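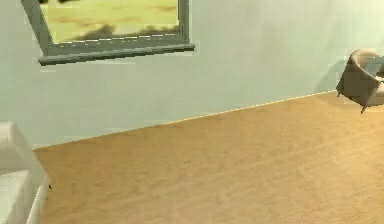 A framed picture on a pale wall, computer rendering.

Collected tyre papers to be published in September

31 Jan 2020

Rendau Technical Press has announced the forthcoming publication of the collected papers of Ľudovít Mikuš on tyre behaviour and suspension compliance. The two-volume set will be released in September and will contain 46 papers, most of them previously circulated only as internal reports of the Gamis test department.

The first volume is devoted to lateral force and aligning torque, with particular attention to the response of the tyre at small slip angles. The second addresses bushing stiffness, steering system flexibility and the measurement of compliance steer on a laboratory rig. The original figures have been redrawn and all quantities converted to metric units. Mr. Mikuš's own notation has been retained, and a table of equivalents with current usage is provided in each volume.

The complete set runs to 1,321 pages, including an index and a bibliography. Editorial work was supported by a grant from the Bhardwaj Foundation for Automotive Engineering.

A first printing of 200 sets is planned. Libraries and members of recognized engineering societies may place orders at the pre-publication rate until the date of release. Enquiries concerning translation rights should be directed to the publisher's licensing office.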